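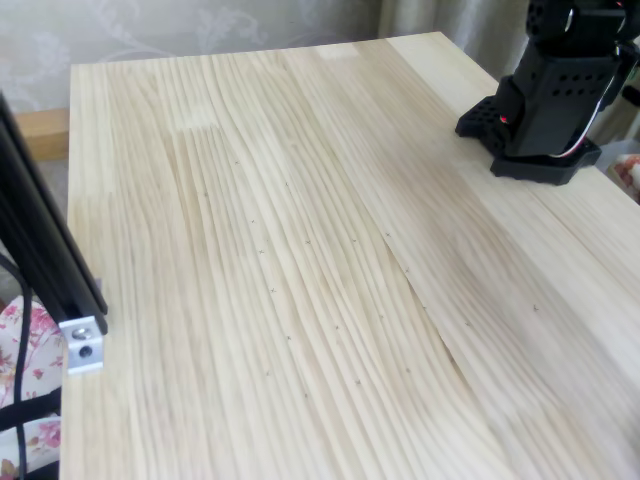 Libor Michalík made the crosses with a carpenter's pencil he had sharpened too far, and twice the point snapped and he had to go out to the hall for the knife. Each cross was a place where the arm had stopped when he told it to stop somewhere else.

Alžběta came in with her coat still on and looked at the table.

"You're drawing on my mother's pine," she said.

"It rubs out."

"Does it?"

He rubbed one with his thumb and it turned into a gray smear. He wet the thumb and tried again. She went to hang up her coat.

The arm was going to be called Kirnar. She had picked the name in July, when it was still a box of brackets and a bag of screws from a man named Šindelář, who was clearing out his workshop in Rindesent and wanted the lot gone by the weekend. Šindelář had taken 198 for everything and thrown in a servo he said was tired. Libor had put the tired servo in the shoulder because it was the biggest one. He had been sorry about that ever since.

"Read me the list," he said.

She sat down and found the page in the notebook. At the top he had written 03/02/2026 and under that the word shoulder, with a line under it.

"Number one, 54 degrees. You got 50."

"I know what I got."

"Then why am I reading it?"

"So I can hear it."

She read the rest. He stood with his hand flat on the table, next to the base, and listened. The error was never the same twice, but it leaned one way. When the arm came down from above it landed short. When it came up from the table it landed close to right. She noticed this before he did, and she waited a while to see if he would get there.

"It's the weight," she said at last. "It sags and you're not asking it to allow for that."

"The servo is tired."

"You can be tired and still be told where you're going."

He sat down at the laptop and typed for a long time. She made tea. Her mother had fed nine people at that table in Istent, and on the day they carried it down the stairs her mother had said it was only wood and then gone into the kitchen and shut the door. Alžběta had not told Libor about the door. She thought about telling him now, and brought him his tea.

"Try 154," he said. He meant the number for the elbow. She typed it in, since she was nearer the keys by then, and he moved his cup off the table and onto the windowsill.

The shoulder turned. The elbow followed with the small grinding sound it always made, and the gripper came down and stopped. Libor bent until his eyes were level with the wood.

"Well?" she said.

"Short."

"How short?"

He held up his finger and thumb. There was hardly any light between them.

"That's not short," she said. "That's a pencil line."

"It's still short."

But he put a cross under it and then drew a ring around the cross – the first ring he had drawn all day – and she saw him press hard enough to dent the pine.

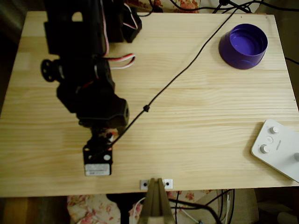
Wednesday

She got up before him and took the eraser out of the kitchen drawer. The crosses came off easily enough if she kept the eraser dry. The smear from his thumb took longer.

She left the one with the ring. She ran her fingernail along the dent and then went and called her mother, who was awake, and who wanted to know first of all whether they were looking after the table.

"We use it every day," Alžběta said.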